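Search tickets
Go

Ticket 207 – Adjustable wrench won't sit in the tool bin

Opened by Wayne Hollis, Saturday 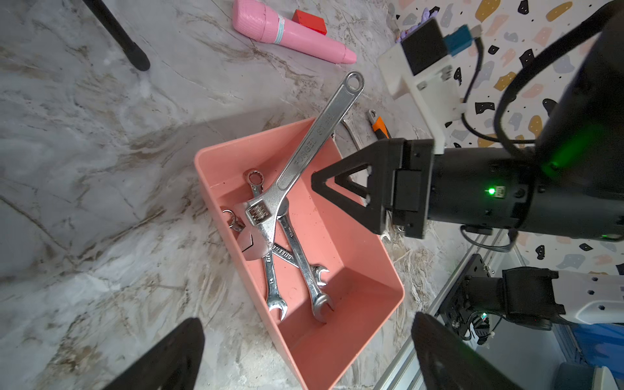

Pink bin with the adjustable and the combination wrenches, handle over the rim.

So I've been sorting the Bustside tool kit into the pink bins and the wrench one is driving me up the wall. The big adjustable (the one with FORGED STEEL on the handle) is too long to lie flat, even corner to corner, and everything underneath gets tangled up with it. I wanted the 14 earlier and had to lift the adjustable out first – every single time!

Tried so far:
- Adjustable in first, combination wrenches on top. Handle still pokes out and the lid won't go near it.
- Combination wrenches all facing one way. Lovely until I carried it downstairs.
- A longer tray from Goicoechea. Fits, but then it won't go on the shelf.

Update, teatime: Tullia says hang the adjustable on a hook by the hole in its handle and keep the bin for the combination ones. Going to try that. The bin wants a wipe too, there's dirt in the bottom.

Leaving this open until the hook's up.

Recent tickets
Zenalley shelf label peeling
Drawer 18 sticks halfway
Missing lid, bin 85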